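Plaklow opens its doors: an afternoon among the desks of tomorrow
April 2018
By our visits correspondent

The leaflet for the Plaklow open day promised "the future of your working day", and I have been promised that before. In January it was a hotel ballroom with a coffee machine that asked how I felt. This time it was a converted mill on the edge of town, shared by four firms that make or sell office furniture, and the coffee came out of an urn. I took that as a good sign.

Entry was free if you had registered and £2 if you hadn't. I had registered, and was charged £2.

The tour began with Daltora, who make desks. They would prefer you to say "work surfaces". Their stand took up most of the ground floor and smelled strongly of varnish. The man leading our group had learned his talk by heart and couldn't be knocked off it, though a woman from a housing association did her best. She wanted to know what happens to the desks when the motors that raise and lower them give out. He said the motors were very reliable. She asked again. He said there was a ten-year promise on the frames. Frames and motors are different things, as she pointed out, and we moved on to the colour samples.

I tried one of the rising desks for myself. It goes up smoothly and makes a noise like a dentist's chair. At full height it wobbled when I leaned on it to write, and I don't press hard. The price on the card was for the legs only. The top was extra, and so was the tray that keeps the cables off your knees. I do wish firms would stop doing this. A desk without a top is a pair of legs.

Upstairs belonged to Luik, who plan whole offices for other people, and who had the most to say and the least to show. We were given a talk on clutter. According to the slides, workers lose 40 minutes a day to untidy desks. I asked where the figure came from and was told "our own studies". How many people had been studied? The speaker thought it was in the brochure. I have been through the brochure twice and it is not in the brochure.

The Luik answer to clutter is to take everything away. No drawers, no in-tray, nothing personal, one large screen and a lot of bare top. It makes for good pictures, and the display boards along the stairs were full of them. 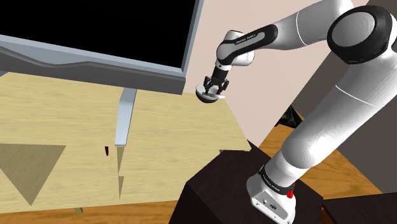
Computer-rendered view: large monitor and pale wooden desk, with a robot arm holding a shallow, round, bowl-like object.

My trouble with the bare desk is that work has stuff in it. Where does the post go? Where do you put the sandwich, or the file that somebody needs back by four? At Luik they go in a locker, at the far end of the floor, which you share. I have worked in an office with shared lockers. Within weeks people were keeping their things in carrier bags under their chairs, and the cleaners complained.

Lunch was soup, and very good.

Wolleo had the afternoon slot and I had low hopes of them, going by the name and the beanbags. They make chairs. I will say this for Wolleo: they let us sit down. There were chairs at every price along one wall, no talk at all, and a girl with an Allen key who changed the arms and the back for anybody who asked. I sat in the cheapest for 10 minutes and the dearest for the same, and I couldn't have told you which was which with my eyes shut. She didn't argue. She said most of the extra money goes on the mesh and the wheels, and that if I was under six foot and not on carpet I might as well have the cheap one. It was the only straight answer I had all day, and I wrote down the model number.

The last stop was the workshop shared by all the tenants. We were allowed to look through the glass but not to go in, which seemed hard on the people who had travelled for it. Two of our group had come by coach from the coast on the strength of the words "see it made" in the leaflet. What we saw was a saw with its cover on and a pallet of boxed table legs. The machines had been switched off for safety, we were told. Fair enough, but then change the leaflet.

Is it worth going? If you are buying chairs, yes, and go straight to the Wolleo room before the tours get there. If you are buying desks, take a tape measure and ask about the motors until you get a reply. I can't see what anyone would gain from the talk upstairs.

Parking is on the old coal yard and floods at the lower end. The 123 bus stops outside the gate, although the return stop is across a dual carriageway with no crossing, and the open day team did not seem to know that when I mentioned it. Tea was served until the close. The biscuits had gone by three.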